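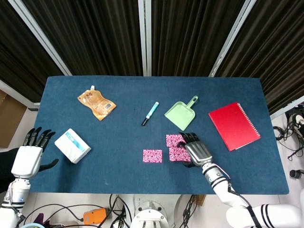

2 min read

How to clean a felt table top without wrecking it

Most advice on cleaning felt comes from people selling something for it. I've tried a fair bit of it on card tables, craft tables and one old desk, and I'd ignore the bulk of what's printed on the bottles. Foam cleaners are the worst offenders. They promise to lift dirt and mostly push it further in, then leave a stiff patch that catches the light.

What you need

A soft clothes brush
A vacuum with a hose and a brush head
Two white cotton cloths
Lukewarm water
A drop of plain dish soap, and I do mean a drop

Step 1. Brush

Go in one direction only, from the far edge towards you. Felt hasn't got much of a nap, whatever the pool hall crowd tells you, but scrubbing in circles raises fuzz and the fuzz turns into pills. If you've already got pills, snip them off with small scissors. Battery fabric shavers work on jumpers. I wouldn't let one near a glued top.

Step 2. Vacuum

Lowest suction, brush head on, and hold the cloth flat with your spare hand as you go. Take extra care where the fabric wraps over the edge, as that's where old glue lets go first. My friend Hefin Bellis skipped this warning and spent a Friday night with a tube of fabric glue and every clamp in the shed.

Step 3. Spot clean

Test the colour first on a bit that doesn't show. Dark greens and blues can bleed, even when the label says colourfast. Dampen a cloth, wring it out hard, then dab. Don't rub. If plain water does nothing after a few goes, add the soap, then dab again with the second cloth and clean water.

Leave it to dry on its own for a full day. A hair dryer will get you there sooner and may well shrink the wool, so you can have a quick job or a flat table.

Step 4. Leave it alone

Some guides want you to steam the whole top once a month. Sowmya Rai, who re-covers tables in Penport, reckons half her work comes from people who steamed theirs. Steam softens glue. I've used it once, on a dent from a lamp base, with the iron held well clear, and the dent's still there if you know where to look.

What about protector sprays?

I sprayed half of an offcut and left the other half bare, then spilled tea on both. The sprayed side beaded for 60 seconds and then soaked it up like the other one. The can cost me $17. A cork coaster does more.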